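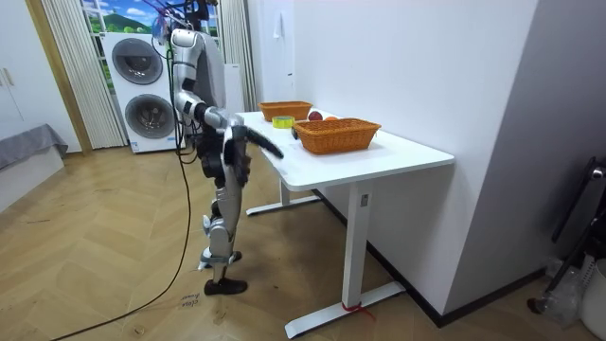
Bivitz Floor Care Kit for Oiled Wood

Item no. 3192
In stock. Usually leaves our warehouse in 2 working days.

Chevron floors have twice as many seams as you thought you were buying, and crumbs find every one of them. The Bivitz kit is made for people who love their oiled floor, have been ignoring it since it was laid, and would now like to make up.

What you get

Soap concentrate, one bottle, unscented
Maintenance oil, one can, natural
Flat mop head with two washable pads
Soft seam brush, long handle
White buffing pad
Instruction leaflet, on one sheet

The soap is mild and leaves a thin film that keeps the wood from drying out. Add one capful to a bucket of lukewarm water, wring the mop until your wrists complain, and work along the boards. On chevron that means changing direction at every point, so put on a long podcast.

The oil is for later, when the traffic lanes between the door and the coffee start to look gray. Put it on thin. Then put it on thinner than that. Wipe off whatever hasn't soaked in after 17 minutes and stay off the floor overnight — socks count as walking, and so do cats.

Please note

For oiled wood only. On lacquer the oil will sit there looking at you. If you don't know which floor you have, put a drop of water on it in a corner: beading and a plastic sort of shine usually mean lacquer.

Lay oily rags flat outdoors to dry before you throw them out. Rags balled up in a trash can may catch fire by themselves. We have no joke for this one.

Coverage

One can of oil does about 41 square yards in a single coat. Very dry floors drink more.

Shades

Natural and White. The Smoke shade has been dropped, after years of customers asking us how to remove it.

Goes well with

Fandik felt pads for chair legs, self-adhesive
Echevarría repair wax, light brown
Prekness entrance mat, charcoal, rubber back

Returns

Unopened kits can come back within the usual period. Opened soap is yours, and so is the mop.

Price and stock checked July 10, 2026.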